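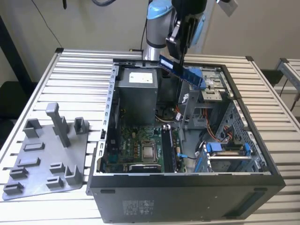 A memory module held above the open computer case.

Staditz will retire its shared staging server in August. Project owners are asked to move their build settings to Bodin before that time. Ginette Gautier has prepared the access list, and each project keeps its present name.

Environment variables are not copied during the move. Owners must enter them again on the settings page, where each project may store up to 50.
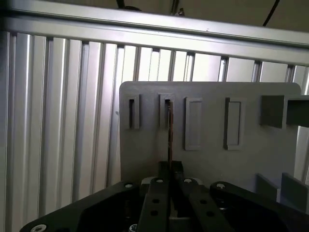 What happens to old builds after the move?
They remain available for 30 days and are then deleted from the server.

Build logs follow the same schedule. Teams that need them for longer should download them through Ula, the command-line client. 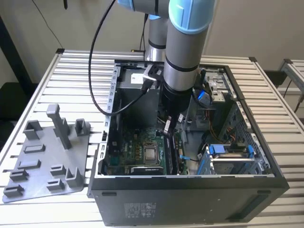
Open tower on the slotted worktable.

Requests for a later date should be sent to Sylvain Lecomte and must name the project and two contacts. My own project, Jalstead, was moved last month, and the only setting I had to correct was the time zone.

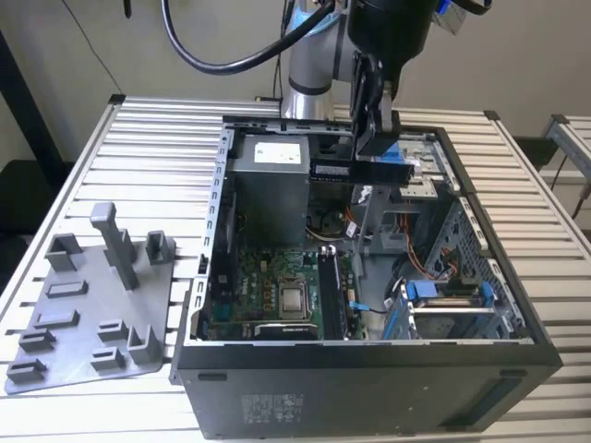
Deploy keys

Existing keys stop working at the time of the move. A new key must be created by a project admin.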